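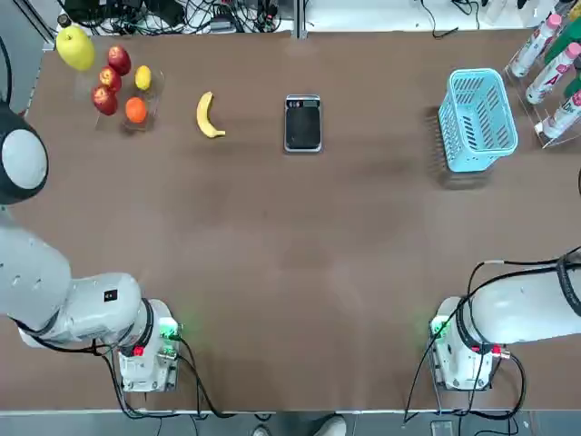 How to sing along to a film song when you don't speak the language

Updated 07/02/2026

Quick one, because I keep getting asked. You heard a song from a movie, you love it, you can't sing a word. Fixable. Took me 19 days for my first one, the title song from Villca.

What you need: the song, headphones, a pen. A lyric sheet in your own alphabet (search the title plus "romanized").

Step 1. Listen only. 5 times through, no lyrics. Hum if you want.

Step 2. Now the sheet. Read along, don't sing. Mark every spot where the singer takes a breath.
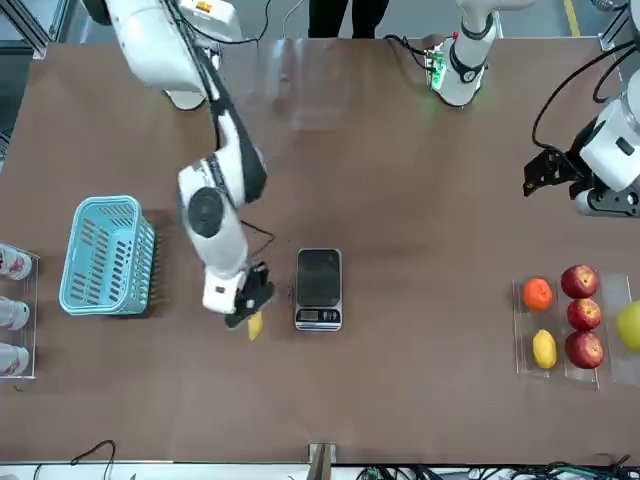
Step 3. Chorus first. Always. It repeats, so you get half the song for teh price of four lines. Loop it at slow speed. I use Sendden for looping, any player with a speed button is fine.

Step 4. Check two lyric sheets against each other. Fan sheets have mistakes. The one I had for Adthorpe dropped a whole line in verse two and I sang it wrong all of February. 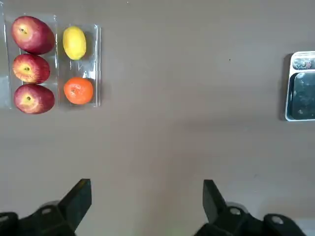
Three apples in the clear tray.

Step 5. Verses, one line at a time. Say it, then say it in rhythm, then sing it. Long vowels matter more than you think, hold them as long as the singer does. Stuck on a word? Start from its last syllable and work backward.

Step 6. Look up the meaning. Rough is ok. Much easier to remember a line when you know its about rain or somebody's mother.

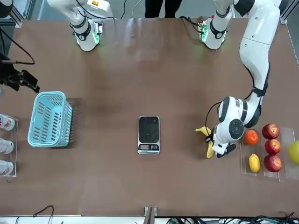
Step 7. Back to full speed. Will fall apart the first time. Go back to 40 seconds at a stretch, then join the bits up.

Step 8. Instrumental version, no vocals to hide behind. Record yourself on your phone, listen once, fix the worst line only.

Duets: pick one part. Learn the other one later.

Next up is the fast number from Tralness, will post the breath marks when I have them.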